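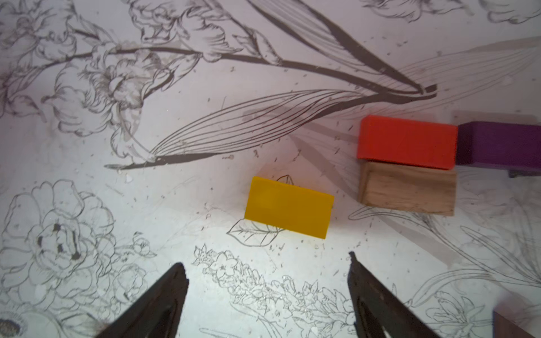 Tabletop cells get inspected to the same standard as the big ones at Sturnness, and I love doing them! Small arms show up every habit a team has, good and bad. The block-sorting cell at Turkesham is a lovely one to start with, and the first thing I check is the work surface. Dark flecks and crumbs are scattered over the flower-print sheet between the blocks, so item 2 gets a comment before we go any further.

Tabletop cell checklist
Cell: Turkesham, block sorting
Inspected: 2024-03-10
Inspector: Zulmira Gouveia
Cell lead: Margarida Carrilho

1. Emergency stop within reach of the operator's chair. PASS
Comment: Tested from sitting and standing. Very quick.

2. Work surface clean. ACTION
Comment: Wipe down before the next run. On a patterned sheet like this one, go over it by hand as well as by eye.

3. Blocks set out with room for the fingers. PASS WITH COMMENT
Comment: Yellow has clear space round it. Red, plain wood and purple are grouped tightly, so take yellow first and use the slow setting for the others.

4. Finger surfaces checked for wear. PASS WITH COMMENT
Comment: Slightly worn, still fine to use. Look again at 3000 cycles. Meireles changes theirs at 2000 and I'd happily see us do the same.

5. Speed limit locked, key removed. PASS
Comment: Great to see the key on its hook!

6. Log sheet filled in. ACTION
Comment: Run 43 has no initials. Margarida to sign.

Copy to Liltness, who are setting up their own cell in March.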